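The claim came in at the end of April, filed under household contents, policyholder Uyên Mai, item: one pair of jeans, blue. Cause of loss: water ingress, upper floor, shared stairwell. Amount sought: 2000.

Teodor Öberg had worked in small claims at Prollar long enough to know the tariff for denim. It was 19 for children's sizes and slightly more for adults.
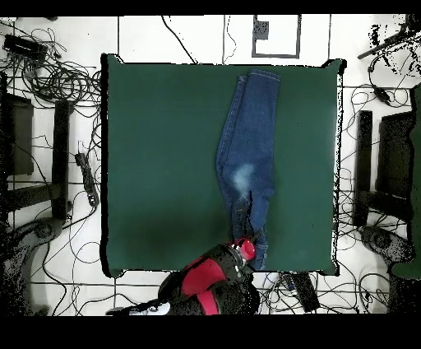
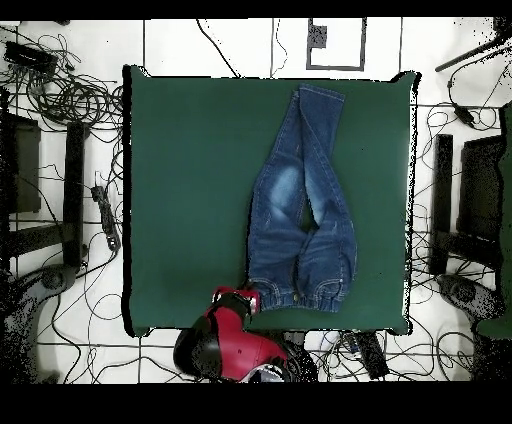 He entered the tariff figure, marked the claim as overstated and sent it to the second desk for confirmation. The second desk returned it within the hour. The reason code was 734, which meant that the policyholder had supplied a written statement and the assessor had not recorded reading it.

He had not read it. It was two pages long, typed, with numbered paragraphs.

Paragraph one gave the address in Custberg and the floor. Paragraph two gave the time at which the pipe had failed, ten past four in the morning, and the name of the plumbing firm, Arkevo, which had fitted the joint. Paragraph three said that the water had run down the inside of the wall and come out through the back of a wardrobe. The wardrobe was not being claimed for. It had been cheap and she had wanted to be rid of it.

Paragraph four concerned the jeans. They had belonged to her brother, who had left them behind when he went to sea. In the right front pocket there had been a sheet of paper folded to the size of a stamp. On the paper, in pencil, was the method for tuning the Khổng.

Öberg looked up the Khổng. The internal register had no entry. He rang the number on the form.

"It's an instrument," she said. "Eleven strings. My grandfather built it and gave it our old family name. Only one was made."

"And the instrument is undamaged?"

"It's fine. It was on the other side of the room. It just can't be tuned."

"Could another musician work it out?"

"Two have tried. Each string depends on the one before, and the intervals aren't regular. He set them by the length of the room he built it in."

He asked whether the room could be measured. She said it had been knocked through into a larger one. He asked whether there was a copy of the paper. She said that if there were a copy she would not be claiming. He asked how she had arrived at the amount.

"I put the highest figure your form would take," she said. "It refused anything above that."

This was correct. The form had an upper limit for unlisted single items.

He explained the position. The policy covered objects. Paper was covered as paper. Information written on paper was excluded under section nine unless the paper was a deed, a certificate or a banknote. She said she had read section nine. She asked whether the jeans were an object.

"Yes."

"Then I'm claiming for the jeans."

"The jeans can be washed and worn."

"They had the tuning in them and now they don't. That's a change in their condition."

Öberg wrote this down. Under section four, loss was defined as any change in the condition of an object which reduced its value to the policyholder. The words "to the policyholder" had been added in an old revision, probably to deal with spectacles. He read the section again while she waited. There was a low sound on the line, a single plucked note, then a second one.

"Is that it?" he asked.

"That's the first string and the second. I'm sure of those. I remember those."

"And the third?"

She played it. It sounded acceptable to him, and he said so.

"It's wrong," she said. "I can tell that much."

He told her she would have a decision in writing. After the call he removed the tariff figure and left the field blank for some time. The system saved the blank every few minutes and noted the hour against his name. At twenty to six he entered the full amount, selected section four as the grounds, and typed in the remarks box: condition changed, see statement, paragraph four.

The second desk would query it in the morning. He put on his coat and took the stairs. On the way down he hummed the first note and the second, and stopped on the landing to try a third.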